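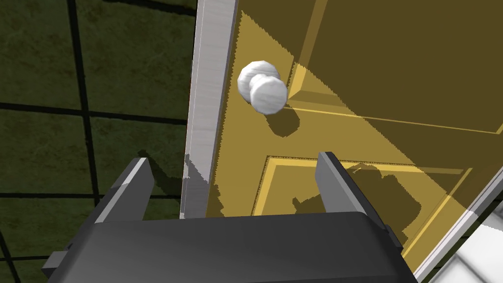 Home Run Milestones and the Local Record Book
Project report, Sport History elective
Mireille Saliba and Junaid Lodhi
March 24, 2010

1. Background

The Bivton Baseball League has kept scorebooks since its first season, but it has never had a proper list of career home runs. Players and coaches quote totals from memory, and these don't always match. We set out to build a list for the two oldest clubs, Plikametti and Skuson, and to see how far the quoted totals could be trusted.

2. Method

We started in January with the scorebooks held at the Han Street library. Mireille copied out the Plikametti games and Junaid did Skuson. Each home run was entered in a spreadsheet with the date, opponent, inning and pitcher. We then swapped clubs and checked each other's entries.

Inside-the-park home runs were counted the same as any other. Games called off before the fifth inning were left out, in line with the league's current rules. Older scorers used several different symbols for a home run, and one used the same mark for a ground-rule double. Where the runs scored in the inning didn't settle it, we recorded the hit as doubtful.

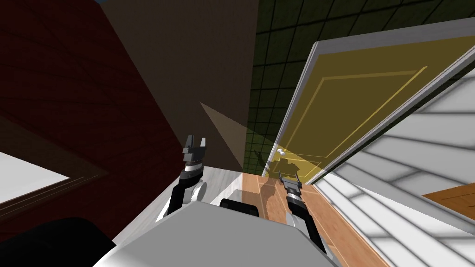 3. Results

We covered 20 seasons. Six players reached the league's unofficial milestone of fifty home runs, four from Plikametti and two from Skuson. Around half of the totals we had been quoted were too high. The usual cause was that pre-season and exhibition games had been added in.

The Plikametti books were in better order. Skuson is missing most of one season, so the totals for its players from that year should be read as minimums. 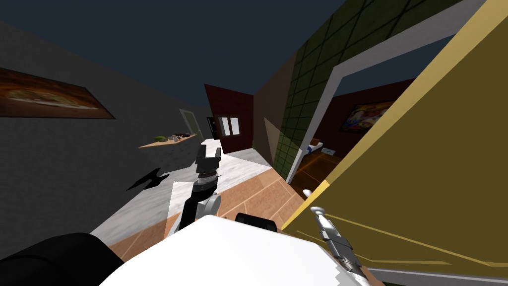 4. Limitations

We didn't adjust for the size of the grounds. Skuson's old home field had a short fence in left and this would have favoured right-handed pull hitters. Comparing the two clubs directly would need home and away figures, and the venue was often left blank.

5. Further work

The doubtful entries could be checked against newspaper match reports. The spreadsheet has been left with the library.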